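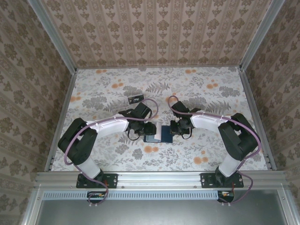 알루미늄 레일 위에 나란히 설치된 두 대의 로봇 팔. 그리퍼 사이에 남색의 납작한 물건이 놓여 있다.

산업·설비 > 자동화 > 도입 가이드

검색어를 입력하세요 검색

두 팔 로봇 작업대, 견적서에 없는 돈부터 계산하라

최종 업데이트: 5월

소형 포장업체 굿샴(Gusham)이 양팔 로봇 작업대를 사기로 한 것은 지난해 예산 회의에서였다. 처음 올라온 안은 한 장짜리였다. 로봇 팔 2대, 그리퍼, 제어용 컴퓨터, 설치비. 합계 밑에 예비비 칸이 있었지만 비어 있었다. 결재는 반려됐고, 구매 담당 부서는 안을 다시 썼다.

다시 쓴 안에서 가장 크게 달라진 부분은 로봇이 아니라 로봇을 둘러싼 것들이었다. 팔을 고정할 레일과 프레임, 작업면, 옆벽과 뒷벽, 전원과 통신 배선, 소모품이 각각 한 줄씩 차지했다. 팔 가격만 보면 다른 공급사와 비교하기 쉽지만 실제 지출은 이 줄들에서 갈린다.

굿샴은 공급사 폴렐(Polel)과 오사지(Osagie) 두 곳에서 견적을 받았다. 폴렐은 작업대 전체를 완성품으로 납품하는 조건이었고, 오사지는 팔과 제어기만 공급하고 프레임은 구매자가 마련하는 조건이었다. 총액은 오사지가 낮았다. 그러나 프레임 제작과 조립에 들어갈 내부 인력의 시간을 넣자 차이가 줄었다. 굿샴은 오사지를 골랐다. 나중에 팔의 간격이나 작업면을 직접 바꿀 수 있다는 점을 높게 봤다.

배선은 자주 빠지는 항목이다. 두 팔이 가운데에서 만나는 배치에서는 케이블이 팔의 움직임을 따라가야 하고, 길이에 여유가 없으면 당겨지고 너무 길면 걸린다. 사진의 작업대는 자주색 케이블을 흰색 팔 윗면에 작은 클립으로 잡아 두었다. 클립 값은 얼마 되지 않는다. 문제는 케이블이 상했을 때 같은 규격을 며칠 안에 구할 수 있느냐다. 굿샴은 케이블을 처음부터 팔마다 한 벌씩 더 주문했다.

작업면과 벽도 미리 정해 두는 편이 좋다. 무늬가 있는 바닥과 벽지는 카메라로 물체를 찾는 작업에서 조건을 바꾸는 요소가 된다. 실제 현장의 배경이 복잡하다면 시험 단계에서도 그런 배경을 써 봐야 한다. 교체할 수 있는 시트와 패널을 쓰면 비용이 적게 들지만, 교체와 재설정에 드는 시간은 인건비로 잡아야 한다.

시험용 물건은 실제 취급 품목에서 고른다. 굿샴은 납작한 상자와 카드류를 먼저 택했다. 얇은 물건은 바닥에 누워 있을 때 집기가 어렵고, 세워서 잡을 때는 각도가 문제가 된다. 공급사 시연이 두꺼운 블록으로만 이뤄졌다면 자사 품목으로 다시 보여 달라고 요청해야 한다. 굿샴은 이 조건을 계약서에 넣었다. 품목마다 200회를 반복하고, 결과 기록을 양쪽이 함께 보관한다는 내용이다.

운영 시간도 예산의 근거가 된다. 굿샴이 첫해에 잡은 가동 시간은 600시간이다. 하루 종일 돌리는 설비로 보면 적은 숫자지만, 첫해에는 품목을 바꾸고 설정을 고치는 날이 많다고 보고 낮게 잡았다. 점검은 매주 화요일 오전에 한다. 그 시간에는 작업을 배정하지 않으며, 가동 시간 계산에서도 뺀다.

소프트웨어는 소덤(Sodum)의 연간 이용권을 쓴다. 이 비용은 설비비와 따로 관리해야 한다. 설비는 한 번 사면 자산으로 남지만 이용권은 해마다 나간다. 첫해 할인이 적용된 금액을 그대로 다음 해 예산에 옮겨 적는 실수가 흔하다. 갱신 단가와 해지 조건은 구매 전에 문서로 받아 두는 것이 맞다.

굿샴의 최종 예산표는 13개 항목으로 정리됐다. 팔과 그리퍼는 맨 위의 두 줄이고, 나머지는 프레임, 배선, 예비 부품, 시험, 교육, 이용권, 점검 등이다. 예비비는 이번에는 채워서 올렸다. 그리퍼 손끝 부품과 케이블은 예비비에서 쓰지 않고 별도 소모품 항목으로 처리한다. 두 번째 작업대는 첫해 기록을 본 뒤 다음 예산 회의에 올릴 예정이다.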